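November, after lunch. Gripper comparison, round 3

Okay, tissue day! Swapped both hand-held grippers over to the blue pads and ran the Gadden linkage settings from last time. Stiff stuff is easy, so I wanted something that crumples (and tears if you breathe on it).

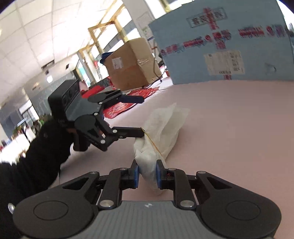

Tissue between the blue pads, second gripper coming in from the left.

Got 204 grasps logged before I quit. The Clulteo pads feel grippier to me, but I keep squeezing too hard with my left hand. Tomorrow: same thing with 5 tissues stacked, and fix the log dropping out at line 4000.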